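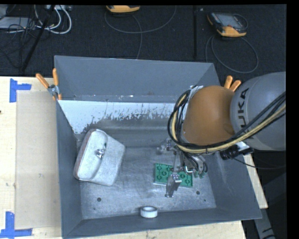

Colleen Dhillon wrote in last week to ask why anyone would bother with a written procedure for a bin-picking cell when the risk assessment already covers it. Fair question, and I've been asked it before (usually by someone holding a teach pendant and looking at the clock).

My answer is that the risk assessment tells you what could go wrong, and the procedure tells you what to do at ten past four when you're tired and the gripper has missed the same part for the third time. You want both. So this is how I set up ours at Cormier, step by step, and you're welcome to pinch any of it.

Before you start

Read ISO 10218 and whatever your province or plant has layered on top. I know, I know. Read it anyway, with a coffee, and mark the bits on teaching and manual reduced speed. The cap there is 250 mm/s at the tool, and that's the number I tape inside the cabinet door.

Step 1. Fix the bin

If the bin can creep, every pose you've taught is a guess. Clamp it, then mark its position on the bench so you can put it back after a cleaning. Give each clamp a good tug at the start of the shift. Check that the clamp handles are in your collision model too! Mine weren't, the first time, and I bent a perfectly good bracket finding out.

Step 2. Dress the cables

Run the wrist through its full range in manual, slowly, and watch the cable bundle the whole way. You're looking for a loop that can snag on the rim at the bottom of a reach. Bring the arm back up and do it again with the wrist turned the other way.

Step 3. Choose awkward test objects

Tidy boxes will flatter you. Use a mix: a soft case, something flat and rigid, something with a hole through it, one of them right up against a wall. Corners are where fingers hit metal, so set your floor and wall clearances there first and only then get fussy about grasp quality.

Step 4. Sort out who holds the pendant

One person has control and everyone else stays outside the marked area. Hand it over out loud. Francine Sutherland made me add that line and she was right. And never reach into the bin with the drives on, not even for a second to nudge something.

Step 5. Log your picks

We ran 2,840 attempts before I'd sign off on automatic mode. Every stop gets a line in the log, with who reset it and what they changed. Of those, 124 ended in a protective stop, and reading back through them taught me more than the successes did (most were wall contacts, see step 3).

Step 6. Re-check after any change

New fingers, new payload, new bin? Back to step 1. Colleen, if you try this on your Astero line, send me your stop log and I'll happily compare notes.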